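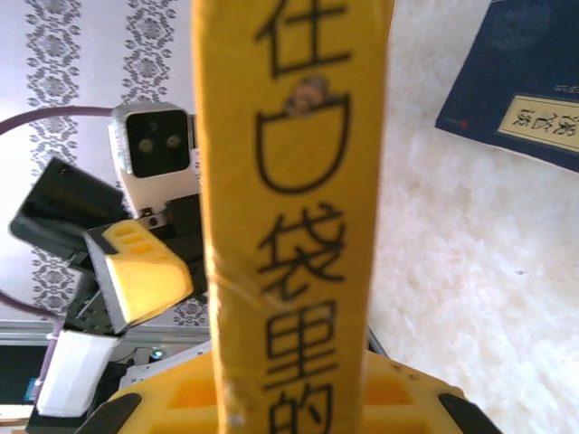
*Fig. 1. Vertical Chinese lettering and a small cartoon head on a yellow ground.*

# Unit 4: Care of the Older Dog in Boarding Kennels

Wurilwood College of Animal Care
Tutor: Tapio Leinonen
Session length: 75 minutes, followed by practical work in the Tuominen block

These notes accompany the Thursday lecture. Students who miss the session should read them in full before attending the practical.

## 4.1 When is a dog "old"?

No single age applies to all dogs. Large and giant breeds tend to age earlier than small ones, and a mastiff may need the care described in this unit at an age when a terrier is still in middle life. For kennel purposes a dog is treated as older when any of the following is recorded on the admission form:

- the owner or the dog's own vet describes it as a senior
- it takes regular medicine for a condition linked to age
- it has difficulty rising, climbing or turning
- its sight or hearing is known to be reduced

The coat is a poor guide. Many dogs go grey at the muzzle while still young, and some keep a dark face all their lives.

## 4.2 Admission

Allow more time for the admission of an older dog. The owner should be asked about the dog's usual day in plain terms: when it wakes, where it sleeps, how often it goes out at night, what it does when left alone. Write down the answers as given. "He gets a bit lost in the evening" is more useful to the night staff than "confused".

All medicines are to arrive in their original packaging with the label intact. The dose and the time of the last dose are copied to the kennel card and signed for. Tablets handed over loose in a bag or envelope are not accepted, and the owner should be invited to collect a labelled supply from their vet.

Weigh the dog on arrival and again at the end of the stay. Older dogs can lose condition quickly in strange surroundings, and a small daily loss is easily missed by eye under a thick coat.

## 4.3 Housing

Place older dogs at the quiet end of the block, away from the main gate and the food preparation room. The kennel should have level access to its run. Where there is a step, a ramp with a non-slip surface must be fitted before the dog arrives.

Bedding should be deep enough that the elbows and hips do not press through to the floor. Thin fleece on its own is not sufficient for a heavy dog. Bowls may be raised for dogs with stiff necks if the owner does this at home; do not introduce a raised bowl without asking.

A dog with poor sight will learn the layout of its kennel within a day or two. Once the bed and water bowl have been placed they should stay where they are, including after cleaning.

## 4.4 Exercise

Short, frequent outings suit most older dogs better than one long walk. The dog sets the pace. Watch for shortening of the stride, repeated sitting, or a reluctance to turn in one direction, and note which leg appears to be affected.

Dogs with reduced hearing are kept on a lead outside the secure paddock at all times - even those with excellent recall at home. Approach from the front where possible, and never wake a deaf dog by touching its head or back. A hand placed on the bedding near the nose is usually enough.

## 4.5 Case for discussion: Kurno

Kurno is a neutered male crossbreed weighing 40 kg, boarded while his owners are in Grudulov. He is stiff in both hips and takes one tablet with his evening meal. On the first night he ate half of his food. On the second morning he would not leave his bed, and was found panting with the kennel heater off. His rectal temperature, taken at rest, was 39 °C.

In groups, consider:

1. Is the temperature a cause for concern when taken alone?
2. What else might explain panting in a dog that is at rest and not hot?
3. Did he receive his full dose on the first evening, and how could staff be certain?
4. Who should be contacted first, and what should they be told?

Bring written answers to the practical. Groups should be ready to support their view with reference to the kennel card.

## 4.6 Terms used in this unit

**Body condition score** - a graded assessment of fatness made by sight and touch.

**Recall** - the dog's return to its handler on a signal.

**Cataract** - clouding of the lens of the eye. It should be distinguished from the bluish haze common in ageing eyes, which has much less effect on sight.

## Preparation for Unit 5

Read the chapter on skin and coat in the course text. Protective footwear is required for the bathing practical, and long hair must be tied back.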